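June 8, 2018
By the Kelmendi shop team

Kasitz Wide-Leg Pant, back in stock

Finally!! The restock from Tresach landed and it's all unpacked. Same cut as the February run, high waist, side pockets you can really use. Fabric is a bit heavier this time so no cling. Colors: rust, navy, cream, and a new butter yellow that sold out first on the preorder list.

Sizes 0 to 20. Runs big in the waist, go down one if you're in between. Inseam is long, made for a heel or a platform. Flats people, plan on a hem.
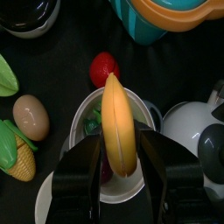 Care: cold wash, inside out, hang dry. Cream is lined, the others arent. Iron on low if you must.

Pairs with the Derkent crop tee (sold seperately) or any tucked-in tank. Belt loops fit a belt up to 2 inches wide.

Only 200 pairs total, all colors. Limit 8 per order, wholesale folks please email instead. Free shipping over $50. Returns within 10 days, tags on, no final sale items.

Cream in size 4 is already gone. Waitlist is open for that one.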